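4.2 Der Tisch als Arbeitsfläche
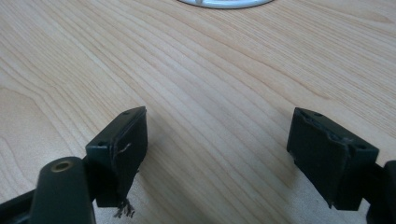
Abbildung 3: Helle Tischplatte mit Holzmaserung, schräg von oben; am oberen Rand ein glänzender, gebogener Rand.

Angefangen hat das Ganze nämlich mit einer ziemlich banalen Frage. Ich wollte wissen, wo auf einem Küchentisch die Leute ihre Sachen abstellen, wenn man ihnen nichts vorgibt. Also nicht beim Essen, da ist ja alles durch Stühle und Gewohnheit geregelt, sondern dazwischen: beim Auspacken, beim Schnippeln, beim Briefesortieren, beim Herumstehen mit einer Tasse in der Hand. In der Literatur zur Haushaltsforschung kommt der Tisch meistens als Möbel vor und selten als Fläche, auf der etwas liegt und (fast noch spannender!) auf der etwas nicht liegt. Mich haben von Anfang an die freien Stellen interessiert.

Untersucht haben wir 14 Haushalte in Trostanberg, dazu die Gemeinschaftsküche im Haus Noria, die ich in 4.4 gesondert behandle. Bei jedem Besuch habe ich zuerst gar nichts notiert, sondern mich hingesetzt und Kaffee getrunken. Das klingt faul, hat sich aber bewährt, denn in den ersten Minuten räumen fast alle noch schnell etwas weg, und genau dieses Wegräumen wollte ich nicht mitzählen. Yareli Xolalpa, mit der ich die Besuche gemeinsam gemacht habe, hat anfangs auf einem festen Zeitplan bestanden. Nach dem dritten Haushalt haben wir uns auf zehn Minuten Schonfrist geeinigt, und dabei ist es geblieben.

Für die Auswertung haben wir jede Platte in drei Zonen eingeteilt: die Griffzone direkt vor der Person, die Mittelzone und die Randzone gegenüber. Das Schema stammt im Kern aus dem alten Bogen des Projekts Clistitz, wir haben es nur an kleinere Tische angepasst. Im Original gab es noch eine vierte Zone für Anrichten und Beistellwagen, die war bei uns praktisch immer leer und ist deshalb rausgeflogen. Die Zonen sind übrigens nicht an der Tischform festgemacht, sondern an der Person, die gerade arbeitet. Steht sie auf und geht auf die andere Seite, dreht sich das ganze Schema mit. Das hat uns beim Kodieren einige Nerven gekostet, vor allem bei Paaren, die sich gegenüberstehen und gleichzeitig am selben Brot herumschneiden.

Zur Erläuterung der Zonen eignet sich Abbildung 3 recht gut. Zwischen den beiden schwarzen Greiffingern, die einander mit weitem Abstand gegenüberstehen, liegt nichts als Platte, und diesen Bereich lesen wir als freie Griffzone. Der glänzende, weißlich-silbrige Rand oben liegt deutlich weiter weg, jenseits der Fingerspitzen. Was für ein Gegenstand dazugehört, lässt sich an dem schmalen Stück nicht sicher bestimmen, und ich will da auch nicht herumraten. Im Bogen bekäme er die Kategorie »Objekt mit gerundetem Rand, unbestimmt«. Diese Kategorie habe ich anfangs gehasst, inzwischen halte ich sie für die ehrlichste im ganzen Bogen.

Was haben wir nun gefunden? Zunächst einmal, dass die Griffzone viel leerer bleibt, als ich erwartet hätte. Insgesamt haben wir rund 500 Abstellvorgänge erfasst, und schon beim ersten Durchsehen der Bögen fiel auf, wie oft die Sachen nach kurzer Zeit nach hinten geschoben wurden. Man stellt die Schüssel vor sich ab, merkt, dass man dort gleich schneiden will, und schiebt. Die Bewegung ist so klein, dass die meisten sich nachher nicht an sie erinnern. »Die stand doch immer da«, sagte eine Frau über ihre Zuckerdose, die sie vor meinen Augen dreimal versetzt hatte.

Dann die Sache mit der Maserung, und hier muss ich ein bisschen ausholen. In sieben Haushalten stand ein Tisch mit sichtbarer Holzmaserung, und Yareli hatte den Verdacht, dass die Leute ihre Brettchen an den Linien ausrichten. Ich fand das zunächst albern. Beim Nachmessen lagen die Brettchen auf Platten mit gerade laufender Maserung aber wirklich öfter parallel zu den Linien als auf einfarbigen, und seitdem bin ich vorsichtiger mit dem Wort albern. Bei einer Oberfläche wie in Abbildung 3, wo die feinen braunen Linien größtenteils diagonal verlaufen und links in einen großen Bogen übergehen, gibt es so eine bequeme Richtung eigentlich gar nicht. Da müsste man sich an der Tischkante orientieren oder eben an sich selbst. Für eine belastbare Aussage reicht unser Material nicht, und wer hier weitermachen will, sollte die Beleuchtung gleich miterfassen. Ob man Linien auf einer hellen, beigen Platte überhaupt bemerkt, hängt nach meinem Eindruck stark davon ab, woher das Licht kommt.

Hirvonen hat vorgeschlagen, freie Flächen als »Reserve« zu bezeichnen, also als Platz, den man sich für den nächsten Handgriff aufhebt. Ich mag den Begriff, er passt allerdings nur auf einen Teil unserer Fälle. Manche Stellen blieben frei, weil dort ein Tischbein wackelte oder weil die Katze da gern liegt. In einem Haushalt wurde eine Ecke konsequent gemieden, und auf Nachfrage hieß es, dort habe früher der Brotkasten gestanden. Der Brotkasten war längst weg, der Platz wurde ihm trotzdem freigehalten! Solche Fälle haben wir als »ererbte Lücke« kodiert, eine Notlösung, die wir beim Schreiben dieses Abschnitts noch einmal lange diskutiert und dann doch behalten haben.

Schwierig bleibt die Abgrenzung zwischen Mittel- und Randzone. Bei schmalen Tischen fallen beide fast zusammen, und zwei Bögen mussten wir deswegen im April komplett neu kodieren. Die Übereinstimmung zwischen Yareli und mir war in der Griffzone durchgehend gut, in der Mitte dagegen haben wir uns regelmäßig gestritten, meistens über Gegenstände, die genau auf der Grenze standen. Wir haben uns schließlich darauf geeinigt, nach dem Teil zu gehen, der der arbeitenden Person am nächsten liegt. Bei einem Teller zählt also der vordere Rand, bei einem Topf der Griff, sofern er nach vorn zeigt. Die vollständigen Kodierregeln stehen im Anhang, einschließlich der Sonderregel für Zeitungen.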